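Rajput hires out its grippers, and the laundry volunteers itself

Friday, June 25, 2021

Anyone who has ever wanted to pick up their clothes with a pair of yellow plastic-looking pincers can now do so by the week. Rajput, which until this spring was known mainly for repairing sewing machines, has begun hiring out a hand-held gripper kit to firms and colleges that want to teach robots how to tidy a bedroom.

The kit comes as a pair, one for each hand. You squeeze, the fingers close, and a recording is made of how you did it. The recordings go back to Rajput, which cleans them up and returns them in a form that a robot arm can learn from. The arm itself is not included, and the company is quite firm on this point, having had two enquiries from people who thought it was.

The first customer is Detel, a small outfit building software for household robots. It has taken 34 kits on a contract that runs to the end of August, and has handed them to people who will use them at home, on their own beds, with their own clothes. The target is 1,000 usable recordings of garments being picked up, moved and put down again. Folding counts as a separate task and is paid at a better rate, as anyone who has met a fitted sheet would expect.

"We tried it in the office first, with new T-shirts on a white table," said Amna Kiani, who runs the hire side at Rajput. "The robot became very good at new T-shirts on a white table."

Homes are harder. Bedspreads have patterns, jeans are heavy at one end, and dark socks have a way of looking like a hole in whatever they are lying on. Detel says this is exactly what it is paying for. Its project lead, Hammad Rana, would like more mess, and has written to the users to say so - possibly the first letter of its kind to be sent to grown adults by an employer.

The kit has its critics. Tanveer Dogar, who tested a set for two weeks for the trade newsletter Bidetti, found the grip good on denim and knitwear but poor on anything slippery. He also reported a sore thumb, and that a basket of washing he would normally clear before the kettle boiled took him most of the evening news. His review gave the tool full marks for sturdiness and none for speed. Rajput has replied that speed is the robot's problem.

Then there is the matter of price. Rajput does not publish one, preferring to "have a conversation", though rival Zulier lists a similar pair for sale outright and throws in a carrying case. Kiani says that buyers of the Zulier set have to sort out their own recordings, and that a case is a case.

Rajput's offer includes a short training call, replacement fingers and a number to ring when something jams. The number is answered by Naheed Siddiqui, who says most calls so far have been about charging, followed by lost screws. One caller wanted to know whether she could use the kit to get a shuttlecock off a wardrobe. She could, and did, and the recording was politely declined.

A version for kitchens is planned, once somebody has worked out what to do about washing-up water. Firms wanting to try the clothes kit can book a set for a fortnight, with bookings taken by phone on weekday mornings.

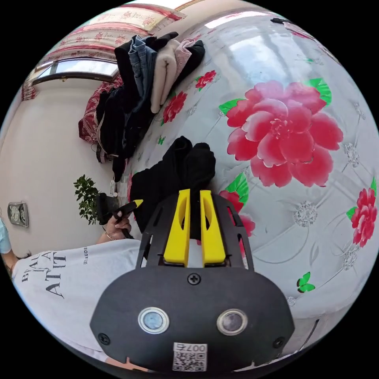 Clothes sorting on a flowered bedspread, with the yellow-fingered gripper at work and a second tool in hand.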